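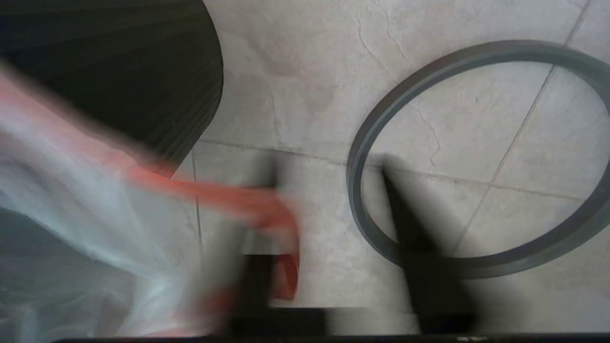 A drawstring closure has two parts that matter, the cord and the casing it runs in, and most of the trouble people have with homemade stuff sacks comes from the casing. I have been sewing replacement sacks for my camping gear since October and have now thrown out enough of them to have opinions. The principle is the same at every price. A translucent plastic trash bag with a red-orange drawstring has a strip for a cord, a folded channel of film for a casing, and an opening where the strip comes out and makes a loop you can get hold of. It needs to close a handful of times and then it is finished. A sack for a sleeping bag has to do the same job every morning of a trip for years, with cold hands on the cord, and it is worth spending an evening on the details.

The fabric first. I use 70 denier coated nylon from Wivasier, bought as remnants. Lighter fabric packs smaller but gathers into finer pleats, and fine pleats grip the cord. With the heavier cloth the pleats are coarse and stand away from the cord a little, so the mouth slides shut with a steady pull. The coated side goes inside the sack, which means that if you simply fold the top edge inward to form the casing, the cord runs against bare nylon on one side of the channel and bare nylon on the other. Fold it outward and the cord runs against coating. I did this on my second sack to hide the raw edge of the side seam. It closed about as well as a sock full of gravel, and I took it apart the same night.

Casing width is where the printed patterns disagree with each other. The one I started from calls for a channel barely wider than the cord, on the grounds that a loose channel looks untidy. In practice a tight channel jams. As the mouth gathers, the fabric has to fold back on itself, and each fold takes up room the cord was using. I now make the flat width of the casing three times the diameter of the cord and leave it there. Wider than that and the cord starts to twist inside the channel, particularly a round braided cord, and the gather bunches up on one side of the mouth.

Then the side seam. The cord has to cross it somewhere, and the seam allowance is the thickest thing in the casing. If the allowance is left standing, it makes a ridge across the channel and the cord lock end will catch on it whenever you rethread. I press it open (low iron, cloth over the nylon, test on a scrap) and run a line of stitching down each side before folding the casing over. My usual arrangement is to stop the side seam short of the top, hem the two free edges, and let the gap become the exit for the cord. It saves making a buttonhole, which I do badly. The bottom of the gap takes all the strain when somebody pulls the mouth open in a hurry, and a bar tack there is not optional. My first sack failed at exactly that point on the second night at Testell, and I carried the sleeping bag out in a pillowcase.

For cord I tried paracord, flat bootlace, and a thin braided polyester sold by Flukness. Paracord is too fat and too soft. It compresses under the lock, springs back, and creeps. Flat lace is good in the casing but turns over at the exit and will not sit square in the lock. The Flukness cord is stiff enough to push through a short channel without a bodkin and smooth enough to gather easily. It is also slippery, so the knot behind the lock needs attention. A plain overhand will work loose. A figure eight holds, with the end melted to a bead small enough to still pass through the casing if you ever need to pull it out.

Cord length is simple arithmetic that I managed to get wrong twice. With the sack fully open, the cord in the casing equals the circumference of the mouth. Add enough for the lock, the knot and something to grip. When the sack is closed, nearly all of the circumference ends up hanging outside, and on a large sack that is a long loop looking for a tent pole to snag on. For my stove sack, which has a mouth 6 inches across when open, I allow the circumference and 12 inches. On anything much bigger I use two cords, each running the full circle and exiting on opposite sides, 180 degrees apart. Pull both and the mouth closes evenly from two directions. There is more friction in total, but each hand is moving only its own cord and no single pleat gets dragged all the way around.

Two cords need two exits, and therefore either two side seams or one seam and one buttonhole. I cut the body in two panels and accept the extra seam. The cords share the casing without trouble provided they are the same diameter. I once paired the polyester with a leftover length of lace and the lace sawed at the other cord until it fuzzed.

Cord locks I buy from Cárdenas, the upholstery supplier near the bus station, where they are in a drawer with the zipper pulls -- ask at the counter. Get the ones with a metal spring. The all-plastic kind loses its grip in the cold, at least on this cord.

Still to do is a compression version for the down jacket, with a round base. Setting a circle into a tube in slippery nylon is a separate problem and I have ruined two bases so far. Clips leave fewer marks than pins. Easing is the part I have not solved.

Filed under: Sewing for Outdoors, Repairs
14 shares | 3 comments

Zoila Guzmán
I do the hemmed gap too but put a scrap of grosgrain across the bottom of it instead of a bar tack. Easier on a machine with a poor zigzag. For the round base, try snipping the tube edge inside the seam allowance before you clip it.

marshwren
Does the coating hold up to the iron? Mine went shiny.

reply from the author
Shiny is too hot. Lowest setting and a cotton cloth, or skip the iron and crease it with the back of a spoon. Zoila -- will try the snips on base number three.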